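About Us

Hi, I'm Kiri Te Moana, and I run Ovow, a little language school in Murnholm where grown-ups come to learn to speak Welsh, Spanish, Igbo and (as of last September) Maori. If you found us by searching for evening classes near the old bus depot, yes, that's us, up the stairs and through the blue door. Ring the bell twice, the first ring never seems to take.

I started out teaching in my own kitchen. I had three students and one whiteboard, and the whiteboard leaned on the toaster. Lindsay Ruddock was one of those three and she still comes on Tuesdays, though these days she mostly corrects my spelling and brings the good cookies. When we outgrew the kitchen we rented a room over a shoe repair place on Nomeck Street, and then the room next to it, and then Howard Garside knocked on my door and asked if I needed somebody to do the books. I did! I really, really did.

So what are classes like? Noisy, mostly. We don't do much grammar in the first month. You'll learn how to order lunch, complain about the weather and tell somebody your bus was late, and you'll say it all out loud to a real person who is just as nervous as you are. Mared Mathias teaches our Welsh groups and she sings at people, so be ready for that. Uchenna Edet has the Igbo classes on both levels, plus the Saturday family hour, where kids are welcome and usually end up teaching their parents.

We keep groups small and we don't give grades. There's a folder you take home, and at the end of the term there's a supper where everyone has to stand up and tell one story in the language they've been learning. Mine was about a goat. It went on too long and I'd forgotten the word for fence, so I acted it out, and people still bring it up.

A few practical things, because people ask. A term is 100 dollars, and you can split that into two payments if you talk to Howard. Books are included. If you miss a week, just come to another group at your level and tell the teacher you're a visitor. Parking behind the building is free after six, but please leave the spots by the Hidayat Bakery alone, they load their van there and they've been very patient with us. The building has an elevator around the side, so call ahead if you'd like to use it and we'll come down and meet you.

We don't do exam prep or certified translations. I get a lot of emails about those and I always feel bad saying no, but there are people in town who do them properly.

If you're not sure which level you are, come sit in on a class for free. Bring a pen, or borrow one of ours and please give it back this time!
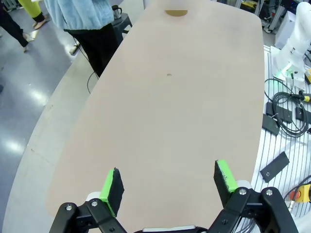
A table with nice rounded corners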